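Hellby 안전관리실
핸드 그리퍼 패드 박리에 관한 안내 (1/9)

Callville 작업장에서 사용하는 손잡이형 그리퍼의 파지 불량 건에 대하여 조사 결과와 조치 사항을 이 타래로 공지합니다. 해당 장비를 사용하는 부서는 끝까지 읽어 주시기 바랍니다.

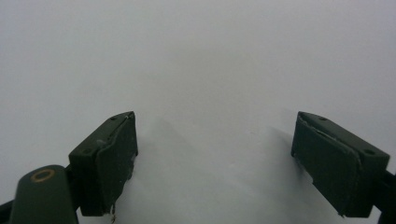 2/9
6월 15일 오전, Callville 작업장에서 시편 용기를 옮기던 중 그리퍼가 용기를 놓치는 일이 있었습니다. 용기는 작업대 위로 떨어졌고 다친 사람은 없습니다. 당시 작업자였던 Vega Lozano 연구원은 즉시 작업을 멈추고 본 실에 보고하였습니다. 초기에는 구동부의 힘 부족을 의심하였으나, 점검의 초점은 곧 손가락 안쪽 면으로 옮겨졌습니다. 짙은 녹색 손가락 두 개 모두 안쪽 패드의 가장자리가 닳고 일부 들떠 있으며, 왼쪽 손가락의 맨 아래에는 올이 풀린 밝은 색 가닥이 늘어져 있습니다. 이와 같은 상태의 손가락은 앞으로 사용 불가로 분류합니다.

3/9
파지 기록을 검토한 결과는 다음과 같습니다. 마지막 패드 교체 이후 해당 그리퍼의 기록된 파지 시도는 132회이며, 이 가운데 5회에서 물체가 닫힌 손가락 사이에서 미끄러진 것으로 확인되었습니다. 5회 모두 표면이 매끄러운 용기를 잡을 때 발생하였습니다. 앞선 4회는 낙하로 이어지지 않아 작업 일지의 비고란에만 남아 있었고, 본 실에는 전달되지 않았습니다.

4/9
Khurram Virk 책임이 구동부와 제어 신호를 별도로 시험하였습니다. 닫힘 명령과 실제 닫힘 위치 사이의 편차는 허용 범위 안에 있었으며, 모터 전류에서도 이상은 발견되지 않았습니다. 패드를 새것으로 바꾼 뒤 같은 용기로 반복한 시험에서는 미끄러짐이 재현되지 않았습니다. 이에 따라 본 실은 패드의 접착 상태 불량을 직접 원인으로 판단합니다.

5/9
접착이 약해진 경위는 아직 확정되지 않았습니다. 현재 검토 중인 가능성은 두 가지입니다. 하나는 세척용 알코올이 패드 경계로 스며드는 경우이고, 다른 하나는 부착 후 경화 시간을 충분히 두지 않은 경우입니다. 정비 기록에는 부착 시각만 있고 사용을 재개한 시각이 없어 후자를 배제하기 어렵습니다. 패드 공급사인 Barrios에 같은 제조분의 시료 분석을 요청하였으며, 회신을 받는 대로 이 계정에 공지하겠습니다.

6/9
즉시 시행하는 조치입니다.
작업 시작 전 양쪽 손가락의 안쪽 면을 육안으로 확인하고, 패드 경계를 손톱으로 가볍게 밀어 들뜸 여부를 살핍니다.
들뜸, 찢김, 실밥 또는 테이프 조각이 보이면 그 그리퍼는 사용하지 않습니다.
점검 전에는 반드시 전원을 분리합니다. 손가락 사이에 손을 넣은 상태에서 장비가 닫힌 사례가 다른 작업장에서 보고된 바 있습니다.
떨어진 패드를 현장에서 순간접착제나 테이프로 다시 붙이는 행위는 금지합니다.

7/9
교체 작업은 정비 담당자만 수행합니다. 고정 나사를 풀어 손가락을 분리한 뒤 기존 접착층을 완전히 제거하고 새 패드를 부착합니다. 부착 시각과 사용 재개 시각을 모두 기록해 주십시오. 한쪽만 손상되었더라도 2개를 함께 교체합니다. 두께가 서로 다른 패드를 함께 쓰면 물체가 한쪽으로 밀려 파지 위치가 어긋납니다. 분리한 손가락은 폐기하지 말고 봉투에 넣어 장비 번호를 적은 다음 안전관리실로 보내 주십시오.

8/9
보고 기준도 변경합니다. 지금까지는 낙하가 발생한 경우에만 보고 의무가 있었으나, 앞으로는 미끄러짐이 한 번이라도 관찰되면 당일 안에 보고해야 합니다. 보고서에는 장비 번호, 취급한 물체, 패드 상태를 적습니다. Barkesier 작업장도 같은 기준을 적용하며, 현장 문의는 Efraín Cuadros 담당자가 받습니다. 신속한 보고를 이유로 작업자에게 불이익을 주는 일은 없습니다. 개정된 점검표는 각 작업장 게시판에 부착하였고, 이전 판은 회수합니다.

9/9
패드 교체 주기는 현재 정해진 횟수 없이 담당자의 판단에 맡겨져 있습니다. 시료 분석과 내구 시험 결과를 반영하여 10월 중 횟수 기준을 확정할 예정입니다. 그때까지 매끄러운 용기를 취급하는 작업에는 새 패드를 부착한 그리퍼만 사용하여 주십시오. 본 건과 관련한 추가 기록이나 의견이 있는 분은 안전관리실 Catríona Ó Flaithearta 실장에게 서면으로 제출해 주시기 바랍니다.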